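4. Submitting a Storefront Listing to the Lomcombe District Directory

Section 4 applies to retail and restaurant tenants whose premises front on Jireš Street or the adjoining blocks. Tenants on upper floors should follow Section 5.

Before you begin, have your occupancy permit number and your current hours of operation available. Listings cannot be saved in part.

1. Sign in to the Adside merchant portal with the account issued to your business.
2. Select Listings, then New Storefront.
3. Enter the business name exactly as it appears on the occupancy permit. Trade names may be added in the second field.
4. Choose one primary category. Businesses that serve food and sell goods should choose the category under which they are licensed.
5. Enter a description of no more than 100 words. Prices and temporary offers are not accepted in this field.
6. Upload one picture for the listing header and enter a caption.
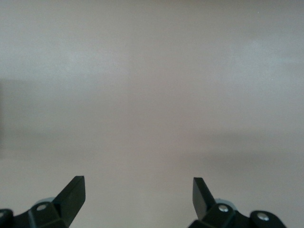

Plain surface in pale grey, close range.

7. Select Preview and check the address, hours and telephone number.
8. Select Submit. A reference number is displayed and sent to the account holder.

Note: Listings are reviewed in the order received. The directory office may shorten a description but will not change its meaning without the tenant's consent.

Caution: Submitting a second listing for the same address replaces the first. Businesses that share premises must file Form 102 before either one submits.

4.1 Closures and Relocation

A business that closes for more than four weeks must set its status to Inactive. A business that moves within the district keeps its reference number and files Form 108 with the new address.

Questions about categories should be directed to Iveta Slanina, Directory Office. Appeals are heard by Oldřich Šindelář.

Section revised July 14, 2022.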